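Robots in the Supply Room: What Changes for the Staff?
Project report, Workplace Technology course
Group: Joyce Kinyua, Lorcan Flanagan, Yurii Dmytriv

1. What we looked at

Grusdale runs a supply and mail service for offices that don't want to do it themselves. Joyce and Lorcan spent 4 afternoons there in May. The company is trying out robot arms on small desk jobs, starting with staplers. The plan we were given says this will "free up" the supply staff. We wanted to know what it would free them up for, and we never got a clear answer.

2. The job

Refilling a stapler takes a person a few seconds. You open it, drop in a strip and close it. Wycliffe Mfaume has done it for years, along with sorting returns and fixing jams, and he had never thought of it as a task until it showed up on a chart. The chart says the office handled 217 staplers last quarter. It does not say how many were jammed, and those are the ones that take up his time. 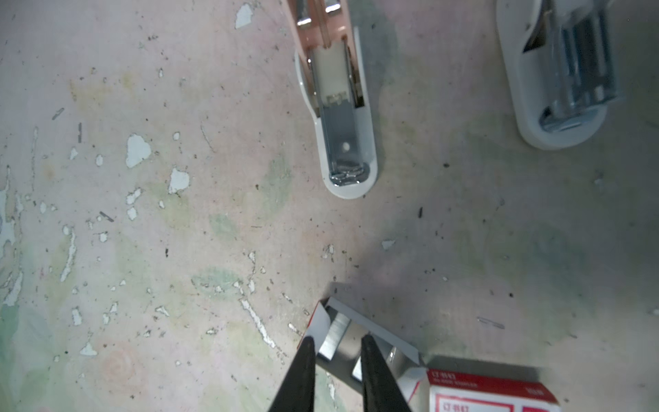
3. The work cell

The setup has two arms on one rail, with a gripper on each and a patterned mat between them. Yurii thought two arms made sense for a job where people use two hands. I agree, but a person's two hands also feel when a strip is bent – we found nothing in the plan about that.
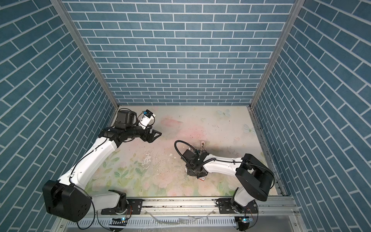

4. What the staff said

We interviewed 3 people. Wycliffe expects to end up watching the arms, and he would rather do the refills. Hamisi Kinyua (Joyce's uncle, so weigh that how you like) runs the shift and is more hopeful. He wants his people at the front counter, but admits there is no counter training yet. The third person asked not to be quoted.

5. Our view

The plan counts 90 minutes a week saved. It leaves out setup, cleaning and whoever gets called when something drops. Until those hours are on the same page, we don't believe the number.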